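Inside corner out of square, which wall do I trust for the floor layout?
Flooring and Tile > Layout and Prep
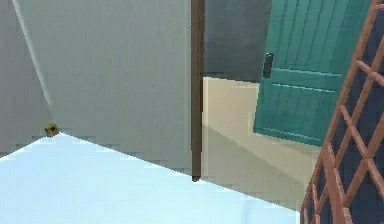

Post 1
mstoeckli

Laying 8 inch vinyl plank in a back room and the two long walls do not meet at 90 degrees. Measured with a 3-4-5 triangle, scaled up, and checked twice. Over the full length of the long wall I lose 55 mm by the far end. The plank maker's sheet says to start on the longest straight wall and says nothing else about it.

Options as I see them:
1. Start parallel to the long wall and let the taper land on the short side.
2. Split the error between both.
3. Snap a line square to the doorway and ignore the walls.

Slab is flat to 2 mm under a straightedge. Baseboard will cover up to 8 mm on each side. Tape is metric, planks are not, sorry.

Post 2
nuria_ayele

Option 3. People read a floor from the door. A tapered rip along a far wall disappears once there is furniture on it. A plank seam running crooked to the threshold does not.

Snap the line, dry lay one course, then measure what is left at both ends of the last row. If the narrow end comes out under a third of a plank, shift the whole layout over before you cut anything.

Post 3
Drerner_floors

Disagree with the above for this room. He says long wall, so light probably comes down the length of it and the seams will be read against that wall. I would go parallel to the long wall and put the taper opposite. Door squareness matters in a hallway. In a room this shape it is secondary.

Also, is the wall itself straight? A 3-4-5 only tells you about the corner. Run a string off two equal blocks and measure the gap every couple of feet.

Post 4
mstoeckli

Ran the string. The long wall has a belly of 4 mm near the middle, otherwise straight. So it is the angle.

Window is on the short wall, so light does run the length, as Drerner guessed.

Post 5
fpichler

4 mm will go under the base. Leave your expansion gap at the belly and do not scribe to it.

On splitting the error: I did that once, in a kitchen, and would not repeat it. You end up parallel to no wall and have two tapered rips to cut where you could have had one.

Post 6
nuria_ayele

With the window where it is, I will soften. Parallel to the long wall is defensible. I still want to know how far the door opening is out from that line. If it is over 10 mm across the width of the threshold, you will see it every time you walk in.

Post 7
mstoeckli

6 mm across the threshold. There is a transition strip going there anyway.

Post 8
Drerner_floors

Then go with the long wall. Cut the strip to the door frame, not to the planks. Rip the last row from a snapped line on each plank – do not carry one measurement across the row or the gap will wander.

Post 9
ilona_n

Question from the side. Does any of this change for glue down? I have the same problem in a bigger room, one wall is 917 cm.

Post 10
fpichler

Layout is the same. The difference is that you cannot nudge it later, so snap a second line a few rows in and check against it before you spread more adhesive. On a wall that long I would use a laser for the first line. A chalk line that length can shift in the middle when you snap it.

Post 11
nuria_ayele

Or pin the chalk line at the center and snap each half. Works fine without a laser.

Post 12
mstoeckli

First three rows are down, parallel to the long wall. Last row works out at a bit over half a plank at the narrow end, so no shift needed. Starting on the door side cuts in the morning.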